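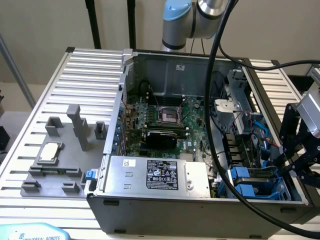
Dehua Xia
Bench Supervisor, Letcombe Refurbishment Unit
Topic: Holders for processors and memory during desktop reassembly

Colleagues are asked to comment on the proposed bench layout before it is adopted in September. The open case is laid on its side on the slatted table, with its rear end towards the parts fixture. The processor rests in the low square cradle and the memory module lies lengthwise between its two end supports. I propose that all 12 benches follow this arrangement, and that loose trays be withdrawn.

ullen_stores
Stores has no objection in principle. We hold 261 desktops awaiting memory and would ask that trays remain available until that batch is cleared.

Zhenhua Long
Quality Officer, Ansah site
I do not support the proposal as written. A processor left in an open cradle is exposed to dust and to sleeves. Our practice is to keep it in a lidded box until the socket is ready. I would also route the thick black cable elsewhere - it passes in front of the case and across its right half.

Dehua Xia
The point about the cable is accepted. On the lidded box I disagree. Each opening of a lid is a further occasion for dropping the part, and the cradle is to be filled only when the case is already open.

fandosau_bench8
May I ask whether the fixture must stand on the left? Two of our staff are left-handed and would prefer it reversed.

Dehua Xia
It may be reversed, provided the case is turned as well so that its rear end still faces the holders.

Zhenhua Long
I maintain my objection regarding the processor and ask that it be recorded. I have no objection to the memory supports.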